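A Tamara Ghiță entrou na corrida à câmara de Eltmont em janeiro, com 2,434 assinaturas entregues. Eram precisas 956. O adversário, que já vai no segundo mandato, ainda não aceitou nenhum debate.

O programa tem 70 páginas e li-o ontem à noite. A parte dos transportes para Drostov é a mais concreta.

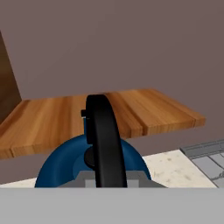
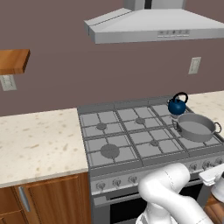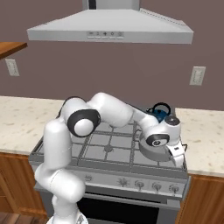
Falta saber como se paga a linha nova. O texto fala em até 2 milhões por ano e não diz de onde vêm.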